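Garora's fix-it night is back, and it has outgrown the library

November 12, 2025

I have a coat with a torn pocket that has been hanging on the back of my door for most of a year, so you can guess how happy I was to hear that the Garora mending night is coming back for the winter! And it's moving. The little reading room at the library just couldn't hold everyone anymore (I spent half of the last one sitting on a radiator), so from this month on we'll all be in the old Wallix building on Quintero Street, second floor, up the stairs past the bike racks.

If you missed it the first time, the idea is simple. You bring clothes, sheets, curtains, whatever has a hole or a missing button, and you sit down and fix it with people who know a bit more than you do. It's free. Thread and needles are there, and so are a few sewing machines, but you'll want to bring your own patches if you're fussy about color. I am very fussy about color.

The organizers told me 348 people came through the door between September and now, which is wild for a town our size, and that 890 pieces got mended. A good chunk of those were socks. I brought 11 of them myself, all odd, and went home with darning I'm still proud of – even if the heels are now a bit lumpy.

There's a new thing this winter too. The folks from the Cledasness thrift store will have a swap rail by the window, where you can hang up anything you've fixed but don't wear, and take something home in return. They've put aside 200 hangers for it, so please don't bring more! Coats are what they'd like most, with the cold coming on. Kids' stuff goes in the bins underneath, sorted by size.

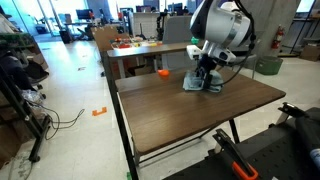 A piece of pale cloth on a wooden tabletop.

Doors open at six and the kettle goes on right after. Parking behind the building is tight, so walk if you can, or use the lot by the swimming pool. You don't need to sign up unless you want time on a sewing machine, and for that there's a sheet at the library front desk. My name's already on it, second line, for the coat.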